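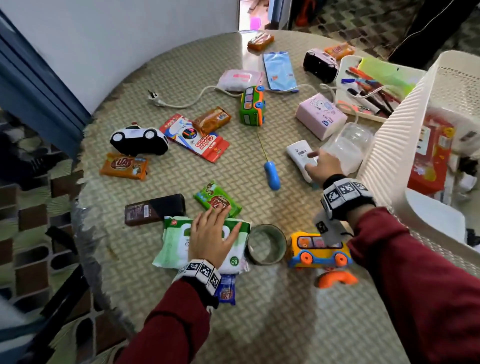 Okay, before we buy a sorting arm I want this checklist filled in by every person who has a say in it, me included, and I've put my own comments under each item so you can argue with them. The job we want it to do is clearing mixed returns off a table, and I do mean mixed! Toy buses, snack packets, a pack of wet wipes, a box of Color Pencils, a white electrical cord looping through the lot. A bottle lying on its side. The sales sheets all show neat square cartons, so please fill this in with a table like ours in your head (and yes, round table, ragged rim and all, I'll get to that under item 3).

Pre-purchase safety and planning checklist, one sorting arm
Filled in by: Ashraf Filali
Quotes so far: Doltum, Helmy
Still waiting on: Takside
Status: draft, October

1. Have we written down what it has to pick up?
Partly.
I started a list by size and got bored, so now it's by how annoying the thing is to hold. Soft packs, crinkly packets, hard toys with wheels, round bottles, long thin stuff like pens. Doltum asked for "a representative sample" and I'm going to send them a full basket of the worst things we get. If they can't grip a snack packet without crushing it I'd like to know before the deposit clears.

2. Cords and strings
Fail, for now.
This is my biggest safety gripe. A gripper that closes on a toy can easily take a cord along with it, and then you've got a loop being dragged across the table at whatever speed the arm happens to be doing. A toy with a string on it is the same problem in miniature. Helmy says their arm stops when the pull gets too high. Fine, but how high? I asked for the number and got a brochure. Until we have it, cords come off the table by hand and go in their own bin. Please also check that nothing with a plug is live anywhere near the work area, I don't care how quick the job is.

3. Table and floor
Needs work, put it in the budget.
I love a round table for people. You can crowd in from any side. For an arm it's a pain, you end up with a big guard that doesn't follow the edge and corners of dead space where somebody will put a coffee. The woven plastic cover has to go too, since a gripper tip could catch on a worn edge. I've priced a flat bench with a wipe-down top at 600 dollars, and that includes feet we can bolt down. Tile is slippery when it's mopped, so a mat on the operator side, and I haven't priced that yet, sorry.

4. Reach and guarding
Not checked.
Somebody besides me needs to stand there with a tape measure. I want to know how far a person can get their arm in while the thing is moving, from the front and from both ends. Long sleeves count! If we go with the light curtain, the Doltum quote has it as an extra at 3,718 dollars, which made me sit down. The Helmy quote has a fixed cage in the base price but you lose the quick access, and I think people will prop the gate open by the second week. I would. So budget for the curtain and we'll see.

5. Stop button
Pass on paper.
Both quotes give us one on the stand and one on a lead. I'd like the second one mounted where a left-handed person can hit it as well. Write down if you've tried reaching for it on the demo unit, and which hand you used.

6. Things that leak or spill
Needs a rule.
Bottles and wipes. We don't know what's in half the bottles that come back, and the packs of wipes get opened. My suggestion is that anything with liquid in it goes in a tray first and a person looks at the cap. It slows us down a little. Ask for the splash rating of the gripper in writing, Hondis has offered to read the spec for us and they're better at that stuff than I am.

7. Baskets and trays
Pass, cheap.
We already own ribbed plastic baskets and I'd keep using them. They do need to sit in the same place every time, so I want locating blocks screwed to the new bench. A set is 129 dollars. Don't let anyone talk you into the custom totes, I looked at the price and closed the tab. One thing to check: overfilled baskets. If stuff is heaped over the rim the arm may hit it on the way down, so mark a fill line.

8. Spare parts
Open.
Fingertips wear out. Helmy charges nearly 200 dollars a pair and wouldn't guess at how long they last on crinkly packaging. Put two pairs in the first year's budget and keep one in the drawer, labeled. Doltum hasn't answered on this one, and I've asked twice.

9. Training time
Open.
I keep forgetting to count this as money and it is money. Everybody who works the table needs a paid session, including weekend people, so I've asked whether either supplier will come out on a Sunday. Helmy said maybe. Doltum said they'd "circle back."

10. Who signs
Me for the bench and the blocks. The curtain and the arm need a second signature, and I won't ask for it while item 2 says fail.

Write your comments under mine, initial them, and leave the sheet on the clipboard by the door. If Takside's quote shows up I'll staple it to the back.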